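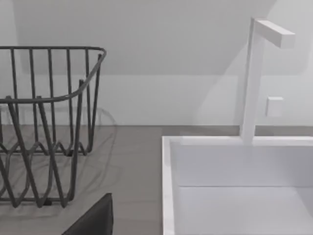 Dish rack and sink in the simulated kitchen, gripper at the bottom.

Clulden is a teleoperation kit for recording demonstrations in simulation. You get a hand controller, a foot pedal and a licence for the kitchen pack, and you drive a simulated arm through a task while the software logs it. I have used it through most of February, mainly for moving plates from the sink to the rack.

Setting up took 30 minutes, most of it spent on the pedal driver. The controller is light and the buttons are where your fingers expect them. Small wrist movements carry over well. Large ones don't, and you have to lift off the pedal, bring your hand back and carry on from there. I got used to it by the second morning. My colleague Zlatko Leka never did, and turned the scaling up instead, which made him faster and a good deal clumsier.

The rack is the hard part. Its wires are thin and dark grey, and the slots at the bottom are a zigzag of rods that overlap from the gripper's view. Judging depth there is slow work. I threw away 7 of my first recordings for plates that caught on a rod. A second view from the side helps a lot, but it is off by default and the manual puts it in an appendix.

The white sink is kinder. The basin is plain and squared off, and the rim gives you a clear edge to line up against. I would have liked some clutter settings for the counter, as the layouts are very bare.

Playback is good. You can trim a recording, mark the grasp and release, and export it in one go. Undo only goes back 5 steps.

Compared with the Flultus controller we had before, Clulden is steadier and the logs are cleaner, though Flultus has the better manual. If you mostly record pick-and-place work, I would buy it. For anything with two hands, wait for the next version.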